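## Cabinet task: keep the slow takes or throw them out?

**fakville_bench** wrote:

We are collecting hand-held gripper examples for Undunent, opening a small cabinet and moving food items on the shelves. We have 3,661 takes now. My question is about takes where the person waits a moment with the gripper near the shelf. Should I cut the waiting, or delete the whole take?
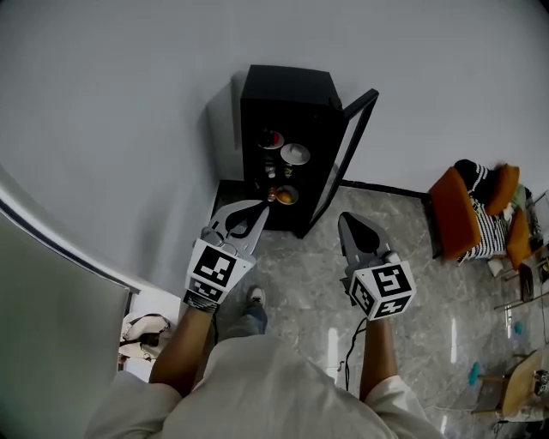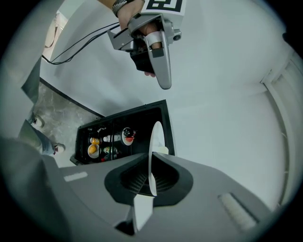 ### Replies

**gomside22** wrote:

Delete them. If the hand stops with no reason, the policy learns to stop also. We kept such takes in Montoya and the arm stood in front of the door like it was thinking.

**tallow_k** wrote:

I don't agree. A person slows down near a glass door, and this is correct behavior. I would cut only the start and the end – never the middle.

**gomside22** wrote:

Slowing down is fine. I mean full stops. We removed more than 900 takes and training became better.

**tallow_k** wrote:

But did you change only this? Last time you wrote that you also fixed the time offset between the head view and the gripper view.

**gomside22** wrote:

Yes, both in the same week. So I can't prove it.

**fakville_bench** wrote:

Thank you both. I looked at 100 takes by hand this morning, and 78 have no full stop. I will mark the others with a tag and train two times, with them and without them. Is it also a problem if small plates change place between takes?

**tallow_k** wrote:

No, move them more. Please write down the layout for each group of takes, it is painful to recover later.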